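Wovodside cafe swaps its mismatched crockery for trays and new bowls

If you've had soup at the Wovodside community cafe any time in the past few years, you'll know the drill: whichever bowl came out of the cupboard was the one you got (mine usually had a chip in it, and I'd grown rather fond of it). Well, those days are over! The cafe has brought in a whole new set of tableware, and I popped in at lunch to have a look.

Everything now goes out on a tray, and the bowls are the part I really like. They're shallow and white with a thin dark line around the lip, and the inside has fine ridges fanning out from the middle. Very smart on a cream-coloured tray, I thought, and a lot nicer than I was expecting for a place where lunch costs me less than the bus and a coffee.

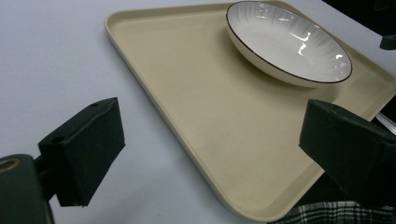

Where the money came from

The cafe put $1000 towards the lot, most of it from the April cake stall, and bought 110 bowls through Hevero, the catering supply place out past the roundabout. The trays came separately from Dobos. There was some talk of going with a darker tray, but the beige won out.

The old crockery is boxed up by the side door and free to anyone who wants it, with a limit of up to 4 pieces each. I took 2, including my chipped favourite. Soup is on from 11:30 am as usual, and it's pumpkin all this month.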